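Notes on a Black Tabletop

Readers of this blog will recall that the old bench in the workroom was retired in August. It had served for nine years and its varnish had become uneven to the point that small items could no longer be set down with confidence. The present entry records the choice of its replacement and the practices adopted since.

Three surfaces were considered. The Grevar top was well finished but too pale for my purposes, as white pieces were difficult to pick out against it. The Pretorius sample was rejected on grounds of weight. The Flitudeck top, in black, was ordered in the end and took 5 weeks to arrive. Delivery was charged separately, a matter I have raised with the seller and on which I await a reply.

A dark surface imposes certain obligations on its user. Dust is visible within the hour. Marks from tape and from boxes left standing remain faintly legible in raking light, and I have tried 2 cleaning products without being fully satisfied by either. The Zultex cloths are adequate for daily use and should be washed without softener.

In return, anything white is found at once. Trays, blocks and printed sheets stand out clearly, and the time formerly spent looking for them has been reduced considerably.

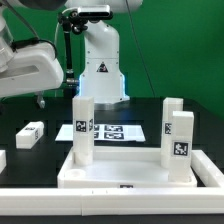
The black tabletop, with the white block upright in its tray and the marker sheet lying flat behind it.

The following arrangement is now observed. Printed sheets are laid flat and are replaced when their corners begin to curl. Tall pieces are stood in a socket whenever one is available, as a free-standing block is easily knocked over by a sleeve. Trays are wiped underneath before they are put down. Drinks are not permitted on the surface under any circumstances, and this rule applies equally to the author.

The green wall has been retained. Several correspondents have suggested gray, and the suggestion was given due consideration, but 100 dollars of paint is not an expense I intend to repeat this year.

A further entry will address the drawers, two of which still do not close.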